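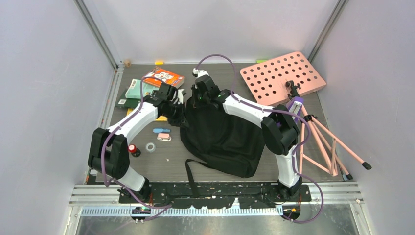
I've carried a Stemby fabric bag since June and I'm still very fond of it! It's the plain black one, soft enough to lie flat on a worktop, with a long strap that dangles over the edge if you let it (mine always does). We sell it in our little Wostau shop for 20 euros, and I wash mine at 30 - no, sorry, cold wash only, says Henrik Görtz, who orders them in. There are 11 left, so do shout if you'd like one put by.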